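What I Learned From Moving My Mother's Kitchen

My mother moved out of the house on Jasenell Road in April, after 62 years of somebody in the family cooking in it. My grandparents had it first. She is now in a two-bedroom apartment ten minutes from me, and her kitchen is less than half the size of the old one. I did most of the sorting with her, and a few people have asked me how it went, so I am writing it down while I still remember.

The first thing I would tell anyone is to start with the food. We started with the drawers, and that was a mistake. Drawers are full of small decisions. After two hours we had a bag of twist ties and an argument about a potato ricer. When we switched to the pantry it went much faster. Food has a date on it, and you either keep it or you don't. The oldest thing we found was a tin of mustard powder with a price sticker from a store that closed before I could drive.

We had help from Revathi Poduval, who lived next door for most of my childhood and knows where everything in that house is kept. She took the spices. I mean that she took charge of them, though she also went home with the cardamom. She smelled every jar. If she couldn't tell what it was with her eyes closed, it went.

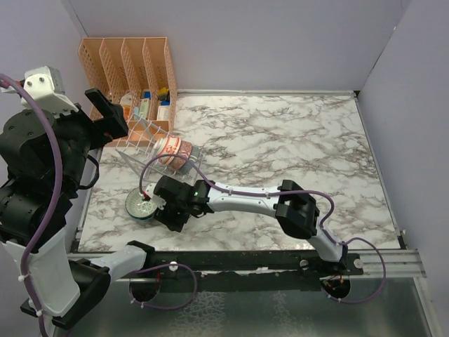
My mother's rule for the spices had always been that you buy the big bag and refill the small jar. The big bags were in the hall closet, behind the vacuum cleaner, and she had forgotten most of them. There were three kinds of red chili powder, all from different years. We kept one. The new apartment has no hall closet, so the rule is now that you buy the small bag.

Pots were harder. She had the large ones from when my grandmother fed the whole street at weddings. One of them does not fit through the new kitchen door without tilting. Harish Kartha, my cousin's husband, has a catering business in Jutlow and took four of them. He offered money and my mother would not hear of it, so he sends food every couple of weeks and she sends back the containers with something in them.

I also want to say something about movers. We got two quotes. The lower one was $1,779 and the higher one was $1,802, and I spent a whole evening comparing them as if that were a real difference. The higher one included packing the kitchen and the lower one did not. I only noticed when I read the second page. Read the second page. We went with the higher one and then packed half the kitchen ourselves anyway, because my mother did not want strangers wrapping her dishes.

She wraps in dish towels and old cotton saris, never newspaper. It uses up less room than you would think, and the cloth had to be moved too. Plates go in on edge and bowls go in nested with a layer between. Nothing of hers broke. The movers broke a lamp of mine that I had left on top of a box.
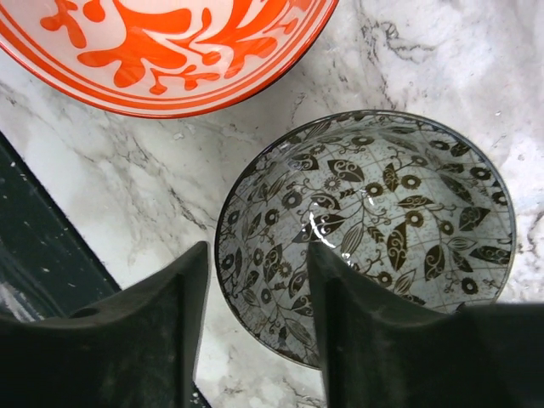

Deciding what goes where

The new kitchen has one wall of cabinets and a short counter. I had drawn a plan on graph paper. My mother looked at it and said it was very nice, and then put everything where she wanted it. She was right about nearly all of it. I had the everyday dishes above the stove because that was the largest cabinet. She can't reach the second shelf of that cabinet, and I had not thought to check. So the everyday dishes went to the left of the sink, where her right hand finds them as she turns around, and the serving dishes she uses twice a year went up high.

Her friend Padmavathi Gowda came by on the second day and told us to leave one shelf empty. She had downsized the year before. Her advice was that things keep turning up for weeks, in coat pockets and in the wrong boxes, and if every shelf is full on the first night you end up stacking them on the floor. We left the shelf under the window empty. It was full in ten days.

The pressure cooker took a whole afternoon. She has two, the one she uses and the one whose gasket she is going to replace. I suggested letting the second one go. It is on the shelf under the window.

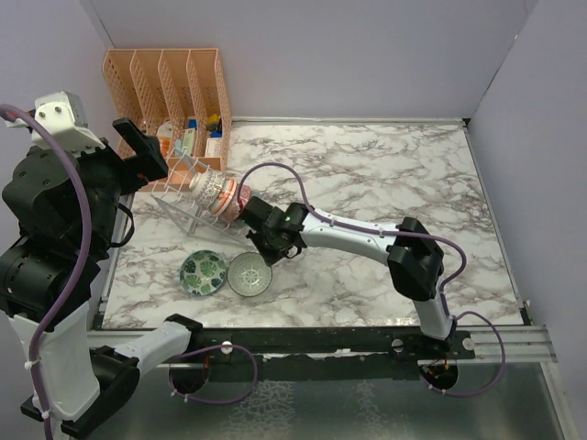

What we gave away

We gave away more than I expected and less than I wanted. The church on Udeo Street has a table for household goods, and I drove there so many times that the woman who runs it, Ona Eglītis, started holding the door when she saw my car. She would not take the electric knife. She did take the fondue set, which had never been out of its box.

My mother kept a list of where the bigger things went. I thought this was fussy at the time. Since then she has asked me twice what happened to the blue casserole, and both times the list had the answer.

She cooked in the new place on the first night, rice and a plain dal, with the boxes still against the wall. The stove is electric and she does not like it. She says it is slow to listen. She has since bought a single gas burner for the balcony, and I need to check with the building about whether she is allowed to have it there.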